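Soles, shelves and a very loud yellow: a morning with Ivan Tkachuk

I'd been told to look out for the yellow. "You can't miss it," Ivan Tkachuk had said on the phone, and he was right, because I could see it through the door before I'd even got my coat off (and before he'd put a mug of tea in my hand, which took him no time at all).

Ivan looks after the finishing room at Ostelik, a small firm in Tremholm that makes and mends walking shoes. He came here from Tokarz, the big place up the road, where he spent 3 years on the glue line. "Everything there was grey," he says. "Grey shelves, grey walls, grey sandwiches. I said if I ever get my own room, I'm choosing the paint."

So he did! The shelving came second-hand from Sisberg, who wanted 445 for the lot and threw in the delivery. Ivan painted it himself one July, two coats, with the radio on. "I did think it was too much, for a week or so. Then the first dark parts went up on it and I thought, no, that's perfect. You put a black thing on a grey shelf and you lose it. You put it on yellow and even I can find it, and I've left my glasses at home."

I ask him what goes where, and I get the full tour, which I'd recommend to anyone with a free morning. Pads and soles go at the front, side by side, never in a heap. Heaps are what really set him off. "Foam remembers," he says, pressing his thumb into a spare piece to show me. "Leave it under a pile overnight and it's got a dent in it by breakfast. Then I've got a customer with a dent under her heel."

Ostelik gets through 3000 pairs a year, and it all passes through this one room. It doesn't feel rushed. Ivan starts at seven, has his lunch at half eleven and likes the shelf sorted before he sits down to eat. Does it have to be neat, though, with every piece dead straight?

"Oh, no. My wife would laugh at you for asking. A bit crooked is fine. I want to see each one, that's all."

The carpet was his idea as well. He stood on concrete for long enough, he says, and his knees are 40 years older than the rest of him. What would he change next? He looks up at the ceiling for a while.

"The door," he says. "Orange, maybe."
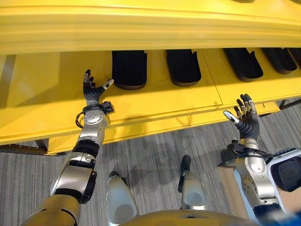
Black foam-like pieces on the yellow shelf at Ostelik, Tremholm.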